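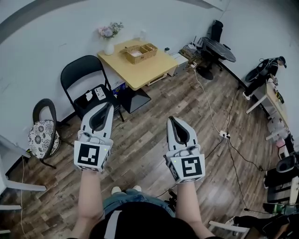 Baskets and How They Hold Things

A basket is one of the oldest tools people own. It was made before metal pots, and in many places before clay pots too. People needed to carry berries, fish, roots and firewood, and they had only two hands. Grass and twigs grew everywhere, so they learned to bend them into a shape that could hold something.

Many homes still have at least one basket. It may sit on a table, a shelf or the bathroom floor. In this article you will learn what wicker is, how a basket is woven, and why some baskets are split into small parts inside.

What is wicker?

Many people think wicker is the name of a plant. It is the name of a way of making things. Anything woven from thin, bendy sticks or stems can be called wicker. Chairs, trays, cradles and boxes can all be wicker.

The stems can come from different plants. Willow is used a lot in cool countries. Willow trees grow long, thin shoots called rods, and a farmer can cut them in winter, often in February, when the leaves are gone. The tree grows new ones the next year. Rattan comes from hot, wet forests. It is a climbing palm, and its stem can grow longer than a bus. Some baskets are made from rushes, straw, seagrass or even twisted paper.

Dry rods snap when you bend them. Basket makers soak them in water first, and then they bend easily. When the basket dries, the rods get stiff again and stay in the shape they were given.

How a basket is woven

A basket has two kinds of rods. The ones that stand up are called stakes. They are like the bones of the basket. The ones that go in and out between the stakes are called weavers. A weaver goes in front of one stake, behind the next, in front of the next, and so on all the way around. In the row above, it does the opposite. Each row presses down on the row below.

Rainer Eichhorn has made baskets in Stamthorpe for 32 years. He starts with the base, which is the flat part at the bottom. Then he bends the stakes up to make the sides. The last part is the border, where the ends of the stakes are folded over and tucked in. "If the border is bad, the basket comes apart," he says. "Children always want to do the border first. You can't. There is nothing to fold yet."

One of his larger baskets uses 134 rods. He works with a knife, a pointed tool called a bodkin, and a small piece of heavy iron for tapping the rows down tight.

A lid is woven by itself, like a second, flatter basket. It is joined on at the back with loops of cane, leather or wire. These loops are the hinges. When you lift the front of the lid, the loops turn and the back stays where it is.

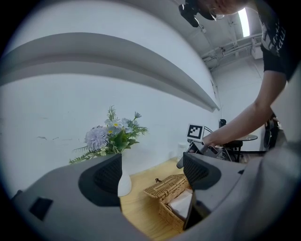 A wicker basket with its lid partly raised. A folded white cloth or tissue is inside, and a vase of artificial flowers stands nearby.

A lid keeps dust out. It also hides what is inside, and some people like that, as a closed basket looks neat even when the things in it are in a muddle. Picnic baskets have lids to keep flies and leaves off the food. Sewing baskets have lids so that pins stay in if the basket is bumped.

Why have compartments?

A compartment is a part of a basket or box with walls of its own. The wall between two compartments is called a divider. A basket with one big space is good for one kind of thing, such as apples or towels. If you put many kinds of small things in it, they slide to the bottom and get mixed up. You have to dig to find what you want.

Dividers stop this. Each kind of thing gets a place, and it stays there when you carry the basket. Your cutlery drawer at home works the same way, with spoons in one part and forks in another. An egg carton is the same idea again. So is a seed tray, a pencil case with pockets, or the box a plumber keeps his screws in. 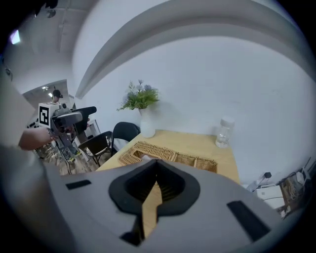 Dividers do one more job, and it is easy to miss. They make the basket stronger. A long side with nothing behind it can bend in or out when you push it. A divider holds the two sides at the same distance from each other. You can test this with a shoebox. Press on the long sides and they move. Now tape a strip of cardboard across the middle and press again.

Compartments don't all have to be the same size. Glenys Cosgrove teaches a class of eight-year-olds at Sutherland School, and her pupils planned a basket for their reading corner. They made a wide part for books and two narrow parts for bookmarks and pencils. The first plan had the pencils lying flat, and they took up far too much room. In the second plan they stood on end.

Sorting a basket

Here is a simple way to sort things into a basket with compartments.

Take everything out and put it on a table.
Put things that are alike next to each other.
Find the biggest pile and give it the biggest compartment.
Put the things you use every day where you can reach them first.
Soft things, such as cloths and tissues, can be folded to fit. Hard things can't, so place those before the soft ones.
Close the lid. If it won't shut, something is too tall.

It helps to use both hands. One hand can hold the basket still or keep the lid up, and the other can put things in. Light baskets slide on a smooth table, and a lid can fall shut if it is let go.
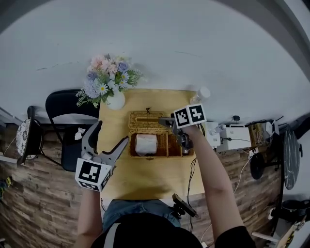
One hand-held gripper points down into the basket. The other is open above the table.

Looking after wicker

Wicker lasts a long time if it is treated well. Dust gets into the gaps, and a soft, dry brush will get it out. A damp cloth is fine for sticky marks, but the basket should dry in the open air afterward. Don't leave it next to a heater. The rods get too dry there and start to crack. A damp cellar is bad as well – mold likes it.

Don't pick up a full basket by its lid. The hinges are the weakest part and are only made to carry the lid. Hold the basket by its handles, or with a hand under each end.

Words to know

Bodkin: a pointed tool used to open a gap in the weaving.
Border: the top edge of a basket, where the stakes are folded down.
Divider: a wall between two compartments.
Rod: a long, thin shoot, often from a willow.
Stake: a rod that stands up and forms the frame.
Weaver: a rod that goes in and out between the stakes.

Text by Szu-yu Hsiao. Checked by Helmut Mühlbauer.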